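Is the Prarnow kit robot worth finishing?

Covetti
I'm 4 issues into the build-it-yourself robot magazine and all I have is a head and one arm. There are 88 issues. Does it really talk at the end, or just play clips?

Siloreo
It plays clips. The ad says "conversation," but mine knows a few phrases and mishears most of them. I quit at the legs. Add up the full price before you pay for another issue.

carrasco361
Mine walks okay on a hard floor. Voice is so-so, I agree.

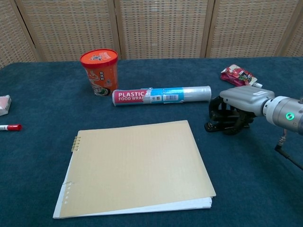
I wouldn't trust the "free" charging dock either, as they only send it if you never skip a month. Ask them to put that in writing. I asked in February and got two different answers.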